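Accueil > Guides pratiques > Entretien du textile > Plier un maillot de sport

Plier un maillot à manches contrastées : méthode recommandée

Le service d'entretien du linge de Stosbridge met à la disposition des clubs et des particuliers une méthode de pliage adaptée aux maillots de sport. Elle convient aux modèles à manches courtes, unis ou bicolores, rangés à plat dans un tiroir ou empilés sur une étagère. Les maillots à flocage épais font l'objet d'une fiche séparée.

1. Préparer le plan de travail

Choisir une surface plane, plus large que le maillot une fois les manches ouvertes. Un revêtement textile à grain fin retient le vêtement pendant les manipulations ; sur une table vernie, le tissu glisse et les plis se décalent. Passer la main sur le revêtement afin d'en retirer peluches et poussières, puis poser le vêtement sur le côté en laissant le centre dégagé. 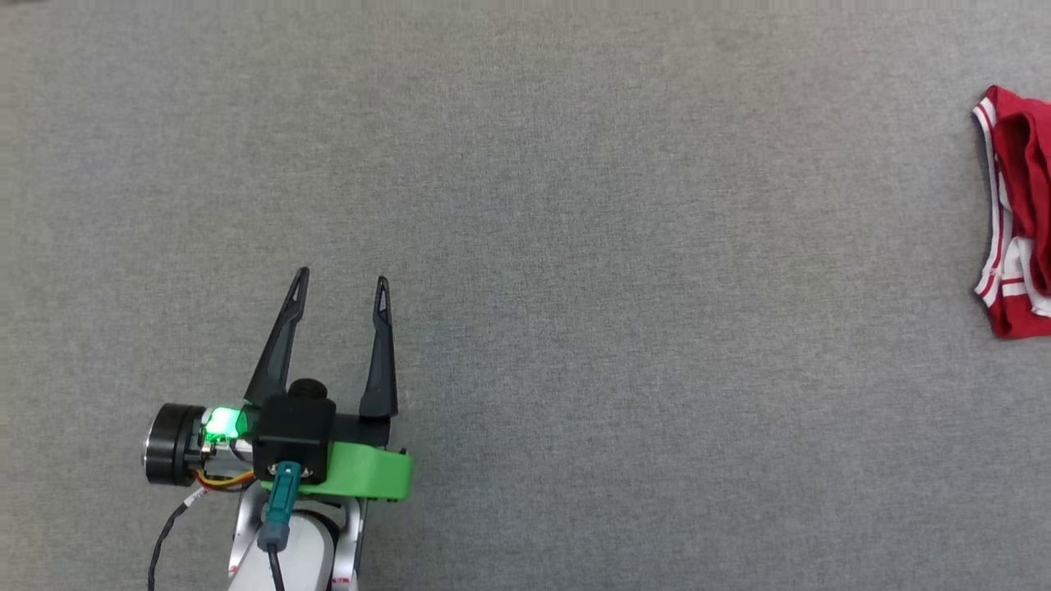 Surface grise à texture fine ; le vêtement rouge reste au bord.

Le maillot doit être parfaitement sec. Vider les poches éventuelles, fermer les boutons du col s'il y en a et vérifier que les manches ne sont pas retournées à l'intérieur.

2. Étaler le corps du vêtement

Poser le maillot à plat, face vers le bas, l'encolure tournée vers soi. Saisir les deux coins de l'ourlet et les écarter sans étirer la maille. Lisser ensuite de l'encolure vers l'ourlet, du plat de la main. Les coutures latérales doivent se trouver sur les bords ; si l'une d'elles remonte vers le milieu, soulever le vêtement et recommencer.

3. Ouvrir les manches

Les manches se travaillent l'une après l'autre, avant tout rabat. Tenir l'extrémité de la manche et la tirer doucement vers l'extérieur, dans le prolongement de l'épaule. Sur la manche blanche du maillot rouge, de fines rides partent du point de prise et s'élargissent en direction de l'épaule : il suffit de les effacer avec le tranchant de la main après avoir reposé le tissu. Le liseré rouge proche de la couture sert de repère pour contrôler que la manche n'est pas vrillée. Procéder de même de l'autre côté. 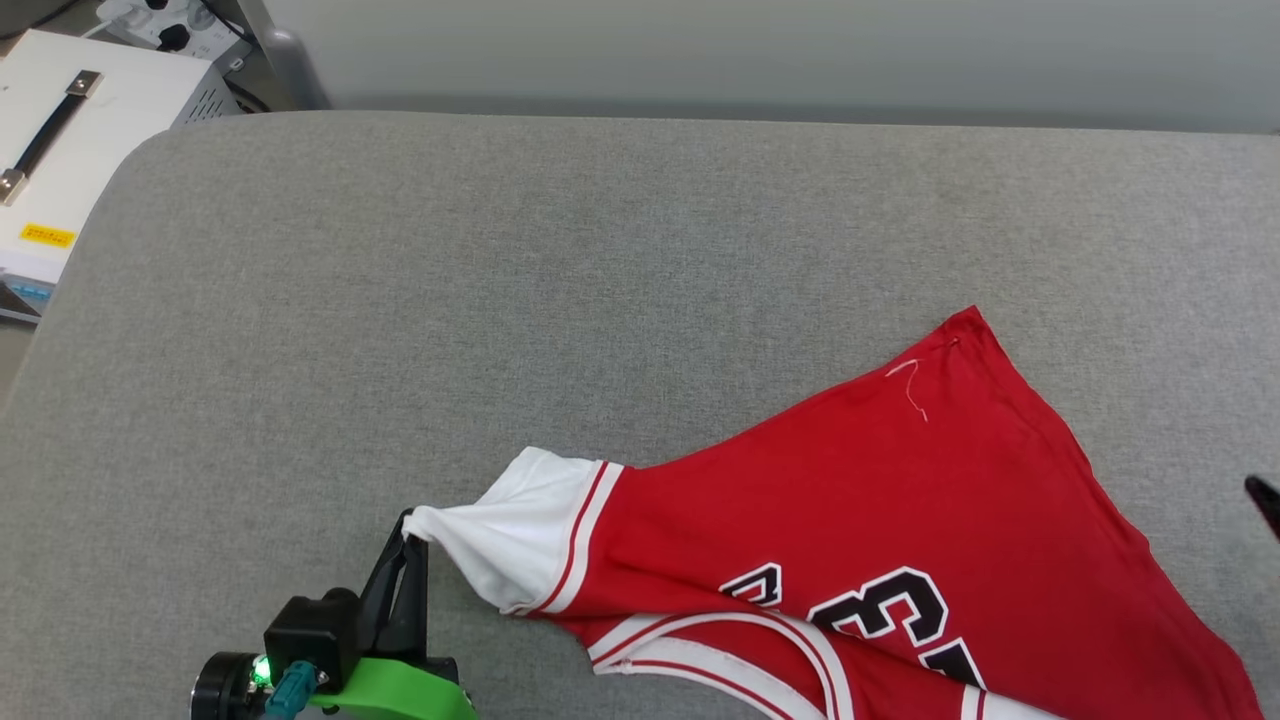
4. Rabattre et plier

Le pliage proprement dit comporte deux rabats latéraux, suivis de deux plis dans la hauteur. Ramener d'abord un côté vers le centre, en prenant pour limite le milieu de l'épaule, puis replier la manche sur elle-même afin qu'elle ne dépasse pas. L'encolure demande une attention particulière : lorsqu'elle est bordée de côtes blanches parcourues de fines lignes rouges, comme sur ce modèle, ces lignes permettent de voir aussitôt si le bord ondule. Rabattre le second côté de la même manière. Remonter enfin l'ourlet jusqu'à mi-hauteur, plier une nouvelle fois et retourner l'ensemble.

5. Ranger

Limiter les piles à 15 maillots. Les bacs Clarkus à bord bas conviennent aux tiroirs profonds ; pour les étagères ouvertes, préférer les séparateurs Fuchs. L'antenne de Veltthorpe prête ce matériel aux associations adhérentes, sur demande écrite.

Commentaires (3)

mailledroite : Méthode claire. Faut-il procéder de la même façon pour les manches longues ?

Stosbridge, service Textile : Bonjour, pour les manches longues, repliez la manche en accordéon le long du corps après chaque rabat.

lingerie_du_stade : Chez nous les piles de 15 s'écroulent, on s'arrête à dix. Sinon le coup du liseré, je ne connaissais pas, merci.

Ce site utilise des cookies nécessaires à son fonctionnement et à la mesure d'audience. Accepter | Refuser | Paramétrer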